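Visit to the Trernico dental lab

Our office sends most of its crowns, dentures and night guards to Trernico, and in November they opened the building to the practices they work with. I went with Shanthi Saha, our hygienist. We got there at 8:30 in the morning and were done by lunch.

The lab is one long floor with an office at the front. Cases come in at a counter by the side door. Each one gets a plastic tray, a paper slip and a bar code, and the tray stays with the job until it ships. On the morning we visited there were 300 trays on the racks. The record for one month is 2,556 cases, written on a whiteboard over the counter.

Impressions taken the old way, with putty in a tray, are rinsed and disinfected again when they arrive, even if the office has already done it. Then they are poured in stone. More than half of the work now comes as a scan, which skips this room. The technician who pours the stone told us the most common problem he sees is a drag mark on the last molar, where the tray came out at an angle. I wrote that down for our own staff.

Crowns are designed on a screen and cut on a Trideck mill. They have three of them in a glass room, and they are louder than I expected. The crown comes out chalky white and oversized, then shrinks to its final size in the oven overnight. Shade is still done by eye. A technician named Echevarría paints the stain on with a small brush, under a lamp that copies daylight, and he asked us to please send photos with the shade tab held right next to the tooth. Ours are often too dark. He was polite about it.

Dentures are in the back. The teeth come on cards and are set into wax by hand, and this was the slowest work we saw. Shanthi asked how many they finish in a year and was told 1,000, counting partials. They also do repairs there. If a broken denture reaches them by 10 a.m. it can usually go back the same day, so we should stop telling patients to expect a week.

Coffee was in the break room, with a short talk from Zovitetti, who supply the acrylic. I skipped most of it to look at the night guards - these are the part of the lab our patients ask me about.

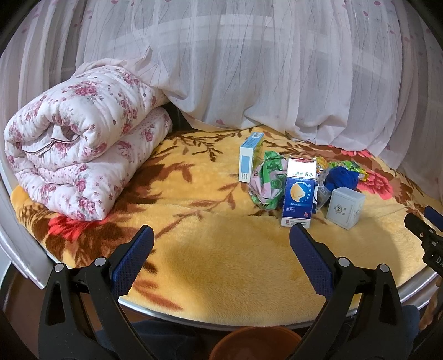

Night guards are made on the bench nearest the shipping door, and the technician there said that many of her remakes are for guards that were lost, with nothing wrong with the fit. Most of them are clear. Patients take them out half asleep and put them down wherever they are, and on a bed with a plush blanket, even a yellow one like this, clear acrylic does not show up well. The lab can make the guard in a light blue tint at no extra charge. I didn't know that before the visit, and we have added it to our order form. She also said to keep the case by the bed with the lid open, rinse the guard in cool water in the morning and let it dry before closing it up. We will be reordering the larger cases for the front desk.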